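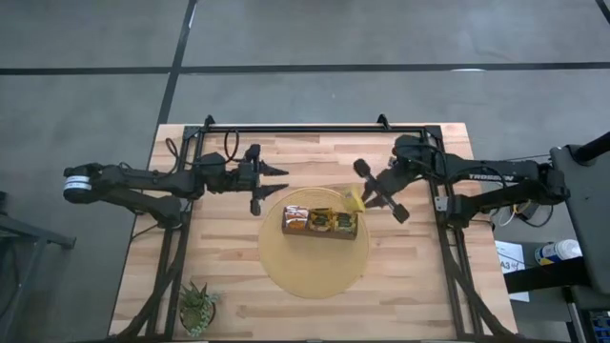
*Caja de sobres sobre un mantel individual redondo, trenzado.*

## Suplemento por combustible y cambio de hotel en un circuito combinado ya pagado

**Nesma Benjelloun**

Contraté en la agencia Terkero un circuito de varios destinos organizado por el mayorista Grerkomine. El precio es de 2.000 € por persona con vuelos, traslados internos, hoteles y una excursión de jornada completa a Kadov. Aboné 890 € como anticipo al firmar y el resto en el plazo que indicaba el contrato.

Faltando 18 días para la salida, la agencia me envía un correo con dos puntos:

1. Se aplica un suplemento por combustible. La cantidad no llega al ocho por ciento del precio. No adjuntan cálculo, solo una frase: "por variación del coste del carburante".
2. El hotel Halvorsen, previsto para las últimas noches, se sustituye por otro "de categoría similar o superior". No dan el nombre. El Halvorsen figura en el contrato sin la coletilla "o similar", que sí aparece en los demás hoteles.

En las condiciones generales hay una cláusula de revisión de precios que menciona carburante, tasas y tipo de cambio. El correo dice que si no abono el suplemento antes de la entrega de la documentación, entenderán que desisto del viaje y aplicarán los gastos de anulación.

Quiero viajar. Lo que necesito saber es si tengo que pagar el suplemento, si pueden cambiarme el hotel de ese modo y a quién me dirijo, a Terkero o a Grerkomine. El contrato está firmado en España y los dos son empresas españolas.

---

**rafa_ld**

Si es menos del ocho por ciento tienes que pagarlo, está en la ley. A mí me lo cobraron en un crucero y no hubo nada que hacer. Lo del hotel pasa siempre, en los circuitos los hoteles son orientativos. Yo pagaría y luego reclamaría a la vuelta si el hotel es malo. Guarda las fotos del folleto.

---

**Imanol T.**

La respuesta anterior confunde dos requisitos distintos. El umbral del ocho por ciento existe, pero regula otra cosa. Voy por partes. La norma aplicable es el texto refundido de la Ley General para la Defensa de los Consumidores y Usuarios (Real Decreto Legislativo 1/2007), libro cuarto, dedicado a los viajes combinados. Vuelos más hoteles más traslados, vendidos en un solo contrato y a precio global: es un viaje combinado sin discusión.

**Precio (artículo 158)**

Para subir el precio después de la firma se exige todo lo siguiente:

- Que el contrato reserve expresamente esa posibilidad y reconozca al viajero el derecho a una reducción cuando los costes bajan. Revisa este segundo inciso. Hay contratos que solo prevén la subida.
- Que la causa sea una de las tasadas: precio del transporte derivado del combustible o de otras fuentes de energía, impuestos o tasas de terceros sobre los servicios incluidos, o tipos de cambio aplicables al viaje.
- Que se notifique de forma clara y comprensible, con justificación y cálculo, en un soporte duradero.
- Que esa notificación llegue, a más tardar, 20 días naturales antes del inicio del viaje.

La subida que describes falla en dos puntos: no trae cálculo y llega fuera de plazo. El plazo se aplica con independencia del importe. Una subida de un euro notificada tarde tampoco es exigible.

El ocho por ciento decide qué derechos tiene el viajero ante una subida que *sí* cumple lo anterior. Por debajo, la asume. Por encima, puede aceptar el cambio propuesto o resolver el contrato sin penalización.
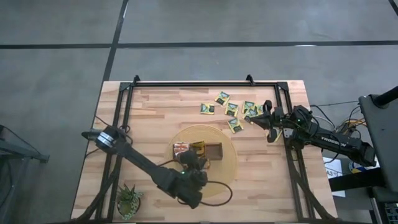 Las condiciones generales solo pueden moverse dentro de lo que permite la ley, y en este punto no admiten pacto en perjuicio del viajero. Conviene leerlas en su orden: primero la norma, después el contrato particular y al final el clausulado impreso, que suele ser el que cita la agencia. Para entenderlo sirve una mesa como la de arriba, con un marco negro de perfiles atornillado o sujeto de cualquier otra forma por todo el borde: dentro del rectángulo se coloca lo que se quiera, pero el perímetro está fijado de antemano. Una cláusula que dijera "el organizador podrá revisar el precio hasta la fecha de salida" quedaría fuera de ese perímetro, aunque la hubieras firmado en cada página.

**Hotel (artículo 159)**

El organizador puede modificar otras cláusulas antes del inicio solo si se ha reservado ese derecho en el contrato, si el cambio es insignificante y si informa de forma clara, comprensible y destacada en soporte duradero. Las tres condiciones a la vez.

Si el cambio afecta de manera sustancial a alguna de las principales características del viaje, el régimen es otro. Deben comunicarte sin demora:

- en qué consiste la modificación y, en su caso, su repercusión en el precio;
- un plazo razonable para que respondas;
- qué ocurre si no respondes;
- el viaje sustitutivo ofrecido, si lo hay, y su precio.

¿Cambiar el hotel de las últimas noches es sustancial? Depende. La ubicación, las características principales y la categoría del alojamiento forman parte de la información precontractual obligatoria, de modo que el hotel no es un dato orientativo cuando está identificado en el contrato. Un establecimiento de la misma categoría en la misma calle probablemente se considere un cambio menor. Uno situado lejos del centro, o sin los servicios que motivaron la elección, ya no. Sin el nombre no se puede valorar, y esa es la primera cosa que hay que pedir.

La ausencia de "o similar" junto al Halvorsen te favorece. Si los demás hoteles llevan la coletilla y ese no, lo natural es leer que ese estaba cerrado. Y en caso de duda, las cláusulas no negociadas se interpretan a favor del consumidor.

**El aviso de anulación**

No pueden convertir tu negativa a pagar una cantidad no exigible en un desistimiento. Desistir es una declaración tuya. Si te niegan la documentación teniendo pagados los 2.000 €, quien incumple es la otra parte. No escribas en ningún correo las palabras "cancelo", "anulo" o "desisto", ni siquiera en condicional.

**A quién dirigirse**

A los dos. En España, organizador y minorista responden de forma solidaria frente al viajero del correcto cumplimiento de los servicios incluidos. Puedes escribir a Terkero con copia a Grerkomine, y el mensaje enviado a la agencia se entiende recibido por el organizador en la misma fecha a efectos de plazos.

Estructura que yo usaría, sin adornos:

> Asunto: expediente [número]. Disconformidad con la comunicación de [fecha].
>
> Primero. La revisión de precio se ha notificado con menos de veinte días naturales de antelación y sin cálculo justificativo. No cumple el artículo 158 y no la acepto.
>
> Segundo. Solicito nombre, dirección y categoría oficial del establecimiento que sustituiría al hotel Halvorsen. No acepto el cambio hasta disponer de esos datos.
>
> Tercero. Mantengo mi voluntad de realizar el viaje en las condiciones contratadas, cuyo precio está íntegramente abonado. Solicito la documentación en el plazo previsto.

Adjunta contrato, justificantes de los dos pagos y el correo recibido con cabeceras completas. Si la agencia usa un portal de cliente, descarga también en PDF lo que haya hoy en la ficha de la reserva -- a veces el itinerario se actualiza y la versión anterior deja de estar accesible. 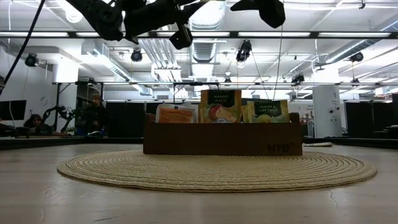
**Nesma Benjelloun:** gracias, la parte del plazo me la había saltado entera. He revisado la cláusula y menciona el derecho a reducción, o sea que por ahí está completa. Dos dudas. ¿Cómo se cuentan los días naturales si el primer vuelo sale de madrugada? Y si para no perder el viaje acabo pagando el suplemento, ¿lo doy por perdido?

**Imanol T.:** Se cuenta hacia atrás desde la fecha de inicio que figure en el contrato, incluidos sábados, domingos y festivos. La hora del vuelo no altera el cómputo. Con el correo enviado a 18 días no estás en el límite, así que no hay discusión útil sobre si el primer día cuenta o no.

Sobre pagar: no lo pierdes si dejas constancia. Paga por transferencia o tarjeta, nunca en efectivo, y manda antes un correo que diga que el pago se hace bajo protesta, sin aceptar la modificación y con reserva de acciones para reclamar su devolución. En el concepto de la transferencia cabe "pago con reserva" más el número de expediente. Lo que complica las cosas es pagar en silencio, o firmar un anexo con el precio nuevo. Ese anexo, si te lo ponen delante al recoger los bonos, no se firma; o se firma con "no conforme" y te llevas copia.

---

**marta_bcd**

De acuerdo en lo esencial con Imanol. Añado lo relativo a la ejecución del viaje, que es donde suelen fallar las reclamaciones.

Si llegas al destino y el hotel no se corresponde con lo contratado, comunícalo sin demora al organizador o a la agencia, por escrito. El teléfono de asistencia debe figurar en el contrato. Un mensaje con hora vale más que la conversación con el guía local, que a menudo trabaja para un tercero y no traslada nada. La falta de aviso puede tenerse en cuenta al fijar la reducción de precio o la indemnización.

Qué documentar:

- categoría oficial del establecimiento, que suele constar en la placa de la entrada o en recepción;
- distancia al punto donde estaba el Halvorsen y coste de los desplazamientos adicionales, con recibos;
- servicios contratados que faltan (régimen de comidas, tipo de habitación);
- si el traslado desde el nuevo hotel altera el horario de la excursión a Kadov, la hora real de recogida y la de regreso.

Este último punto no lo ha mencionado nadie. En los circuitos, las excursiones se contratan con recogida en hoteles concretos, y un cambio de alojamiento arrastra el horario. Pregunta ya si la de Kadov se mantiene con la misma duración.

Para reclamar a la vuelta: hoja de reclamaciones en la agencia, después la oficina municipal de consumo (OMIC) o el arbitraje si la empresa está adherida. Si no, juicio verbal. Por debajo de 2.000 € no es obligatorio abogado ni procurador, y un suplemento de ese tamaño queda muy lejos de la cifra. El plazo para reclamar en materia de viajes combinados es de dos años, pero yo presentaría la hoja en cuanto vuelvas, con los recibos todavía legibles.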